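Section 4: Setting up the drinks corner

By now you should have the kettle, the toaster and the bread bin sorted (Section 3, if you skipped ahead - no judgement, I'd have done the same). This part covers the cold drinks and the mugs. It takes me one pot of tea's worth of time, usually on a Saturday morning before anyone else in the flat is up.

What you'll need

A clear stretch of table or counter
A damp cloth and a dry tea towel
Your bottles, caps on
Your mugs
The Parri tray, if you bought the set with the tray in it

Steps

1. Take everything off the surface and wipe it down. Do the back edge as well, that's where the sticky rings live. Dry it with the tea towel.

2. Sort your bottles into opened and unopened. Opened ones go in the fridge if the label says so, and most of mine do. Unopened ones can stay out as long as they're away from the window.

3. Check every cap. Turn it until it stops, then leave it alone. I used to give mine an extra wrench for luck and then couldn't get into my own juice.

Note: On a new bottle the lower ring of the cap should still be joined to the top part. If it's already separated, treat the bottle as opened and move it to the fridge pile.

4. Stand the bottles upright with the labels facing you. Pale drinks look awfully alike once they're lined up, and I have poured cordial where I meant to pour iced tea (Wyn Gwynne drank it anyway, bless him).

5. Put the mugs out last. Handles go to the right if you're right-handed, to the left if you aren't. Leave a hand's width between a mug and the nearest bottle so you can grab one without sending the other flying!

6. Big mugs get their own spot. The large Satska ones hold a lot and they're heavy even with nothing in them, so I keep them behind the bottles and the little cups in front.

CAUTION: Don't leave a mug on its side near the edge of the table. A round mug will roll until the handle stops it, and sometimes the handle doesn't stop it. I've lost two favourites that way, both onto tile.

CAUTION: Never pour anything hot into a thin plastic drink bottle to "rinse it out". The plastic goes soft, the bottle slumps, and now you've got hot water on your feet. Lukewarm water and a drop of dish soap will do the job.

If you're using the tray

7. Set the Parri tray down with the raised lip at the back. It fits 4 ordinary bottles in a row. You can squeeze in a fifth, but Hala Mahasneh tried it in July and spent the afternoon mopping.

8. Lift the tray with both hands, and take the tall bottles off first. I know, I know - it feels like it defeats the purpose of having a tray.

Looking after it all

Wipe the bottles when you wipe the counter. Patterned mugs are fine in the top rack of my dishwasher, but check underneath yours for a dishwasher mark before you trust me on that. If the colour of the pattern starts to fade, switch to washing by hand.

Cupboard storage is in Section 5, along with what to do about lids that don't match anything. 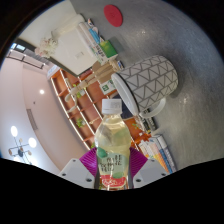
Step 5: drink bottle with its cap on, big patterned mug behind it.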